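Sollgate workshop helpdesk
Ticket: ceiling strips buzzing and glaring
Raised by: Leonie Kuhlmann
Status: open

Hiya, me again! The LED lights on the big white beam have started humming, mostly after 2 in the afternoon, and they're giving me a right headache. I've tried the wall switch (twice) and turned the dimmer down to almost 8, no change. The green panel catches a bit of the shine as well, so I keep squinting whenever I look up.

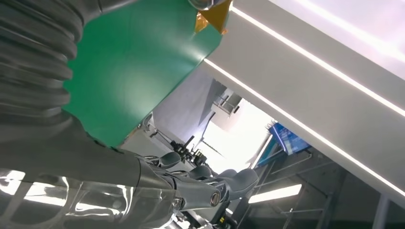 Reply from Margus Petrauskas
Thanks Leonie, both strips look lit to me, so I'd start with the dimmer. I'll swap it for the Purenau one and leave the strips alone for now. Can you keep them off until I've been round?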